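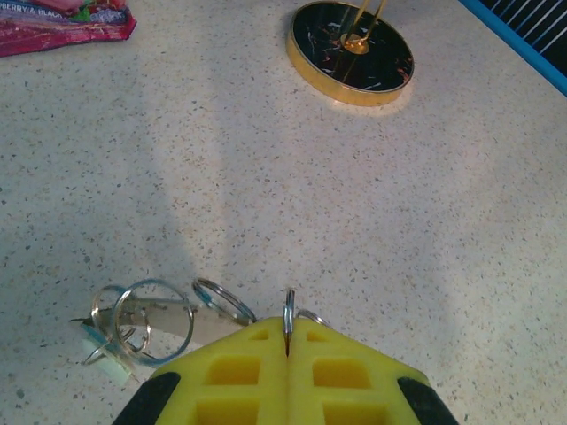 Unit 3: Pinch grasps on thin parts

Reading before the lab: the Dallach controller notes, sections on force limit and jaw offset.

Thin rings are a poor match for most parallel grippers. Contact is close to a line, and small errors in height matter more than errors in width. In this unit we compare two settings of the same finger type, Prudia (low force) and Harahap (high force), first on a single arm and then with two.

For the single-arm test, approach from above, close on the ring, and hold. A split ring that is still linked to a keychain counts as a valid part. Record jaw width at contact and again after the lift. Do 50 grasps per setting before changing anything.

Two-arm transfer

Both grippers must hold the part before either one opens. Align the finger seams first, then close the distance along the approach axis – never sideways.
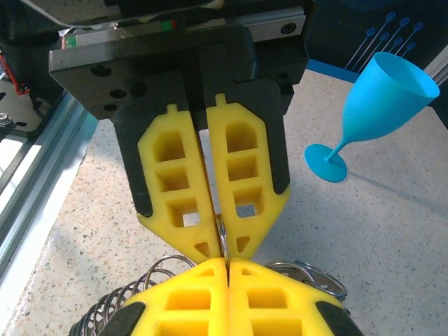
Notes by Godelieve Groen, lab section revised by Matilde Falcão

At the meeting point the fingertips hold a thin metal part between them, and there is little clearance left for correction. Set the receiving gripper to the lower force. If the part turns during release, log it as a slip even when it is not dropped.

The log file holds 1000 samples per run plus a header, so a complete file has 1001 lines. Shorter files are rejected by the Drandness script.

Due in May: one table per setting, with slips and drops in separate columns.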